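Branch Security and Cash Handling: Frequently Asked Questions
Minja Cooperative Bank, Customer Information

Is my deposit affected if a branch is robbed?
No. Cash held at a branch belongs to the bank. Account balances are kept on the central ledger and do not change when cash is stolen.

Why was my branch closed after the incident in May?
A branch stays closed until the police release the premises and the vault has been recounted. The target for reopening is 48 hours. The Brellico branch took longer, as two counter screens had to be replaced.

What about items in a safe deposit box?
Box contents are not recorded by the bank and are not covered by its cash policy. Renters of the 424 boxes at Brellico were notified by letter. Claims go to the renter's own insurer. A police report number is required.

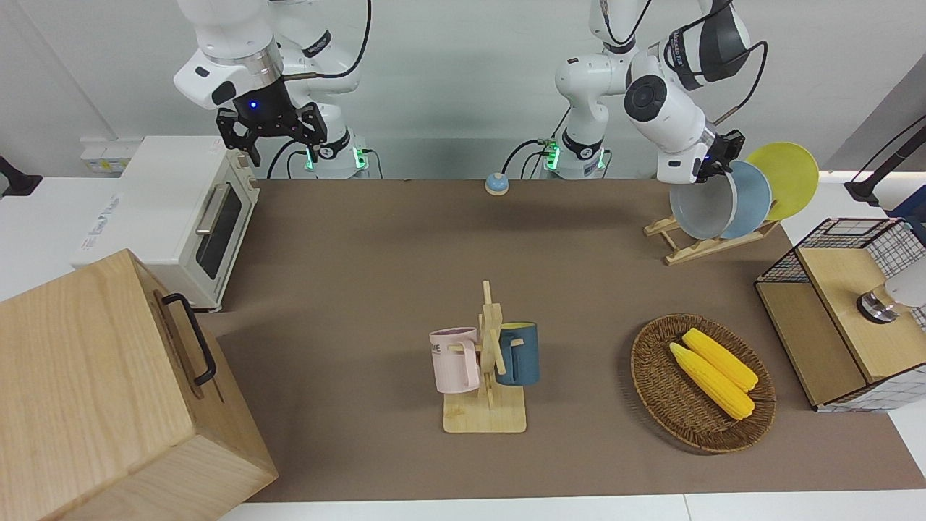 Box inspections are by appointment only, and the renter must bring the key and one form of photo ID. Lost keys are charged at $115, including drilling.

How much cash does a branch keep?
The figure is not published. Counter drawers are limited, and amounts over the limit go to a time-delay safe. Staff cannot override the delay.

Who transports the cash?
Prutura, under contract. Routes and pickup times vary. Customers should keep the curb lane clear while a vehicle is loading.

Are alarms and cameras monitored?
Yes. Signals from all branches go to the Datalum control room, day and night. Footage is released to the police on written request and is not released to customers.

Can I withdraw a large sum at short notice?
Withdrawals above $2,953 need one working day's notice at smaller branches.
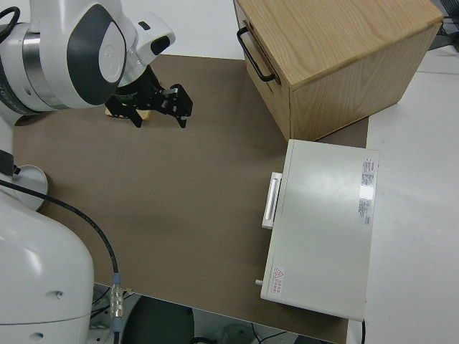
One customer wrote to ask whether that notice could be given by phone, the Brellico counter having refused it in June. It can. Call before 3 p.m. and note the reference number. The counter will ask for it along with your ID.

What should I do if I am inside during a robbery?
Follow instructions, keep your hands in view and do not use your phone. Afterward, remain on site until an officer has taken your details.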